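**To:** rukel-teleop list
**Subject:** Re: [rukel-teleop] How many takes do you throw out?
**Date:** Aug 11, 2020

> We're new to Rukel and have been recording drawer demos in the simulator for a couple of weeks. Out of 57 takes I'd be happy to show 2 of them to another human being. The rest have a lot of me hovering near a handle, thinking about my life. Do you keep the hovering? Trim it? And does anyone use Undo in the middle of a take, or is that cheating?
>
> Also, our right gripper always seems to be in the wrong county. Is that a settings thing or a me thing?

It's a you thing, but it's an everyone thing, so welcome.

We've been at the dresser since June. I have 1,019 takes on disk and a permanent crease in my left thumb. What follows is how we do it, which should not be confused with how it ought to be done.

## The gripper in the wrong county

Depth is the hard part. You drive up to the dresser and the fingers look as if they're right on the handle. You squeeze, and you've caught a very nice piece of air. Then you push in a bit and ram the drawer front.

Stop before you get there. I bring the right gripper up in front of the lower drawers, park it, and turn the view until I can see some daylight between the fingers and the wood. Only then do I go up to the handle.
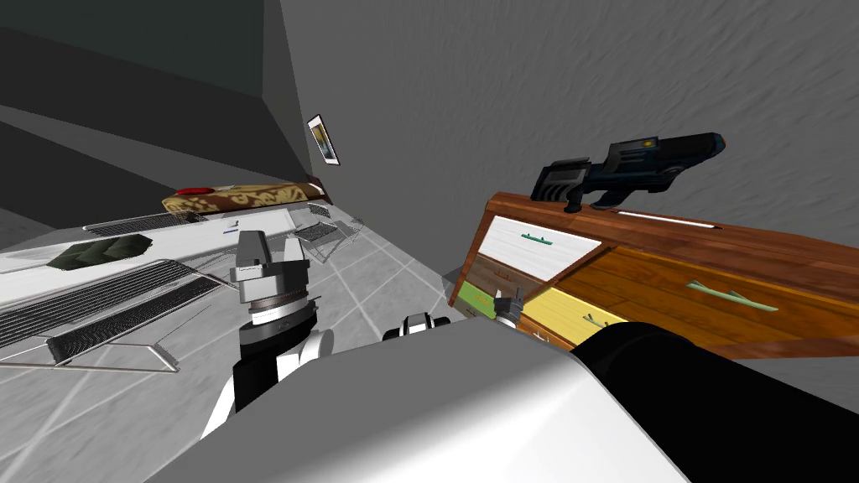 The other habit worth stealing is to drive one arm at a time. The Henitz controllers will happily let you move both, and for the first week you will, because it feels like conducting an orchestra. Then you'll watch the playback and see the left arm wandering off toward the counter on its own errand while you were busy with the right. The policy will learn that errand. Ours did. It spent a month raising its left elbow before every pull, like a man about to hail a cab.

## Hovering

Trim it at the start, keep it in the middle. A long pause before the first move teaches the robot to pause before the first move, and it's much better at pausing than you are. But if you slow down and correct yourself just short of the handle, leave that in. Those corrections are the only part of my takes I'd call useful. We tried a batch with every slow bit cut out, and the result attacked the furniture.

Our rule is to cut anything where the arms sit still for more than 43 frames. I picked that number by eye and have defended it ever since as if it came from a paper.

I also start some takes well back, with the dresser across the room and both grippers up and partly open. If every take begins with your fingers already at the drawer, the robot has no idea how to get there from anywhere else. 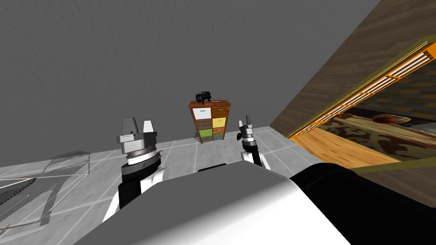

## Undo

Use it between takes, never inside one. In Rukel, Undo puts the scene back but leaves the arm log alone, so your drawer jumps shut while the recorded arm goes on pulling as if nothing had happened. The Xiong exporter doesn't complain. It writes the file, gives you a green check mark and lets you find out after training.

If you've fumbled, either recover by hand and keep going (good data!) or stop, reset and start over. I bound Undo to a key I can't reach while holding both controllers – best change I've made all summer.

## What to do with your 57

Keep more than the two. Ugly is fine if the drawer ends up open and you can tell what you were trying to do. Toss the ones where the gripper goes through something solid, and the ones where you forgot you were recording.

If you want, put five of the ugly ones in the shared folder and I'll mark where I'd cut. I'll put up five of mine too. You'll feel better right away.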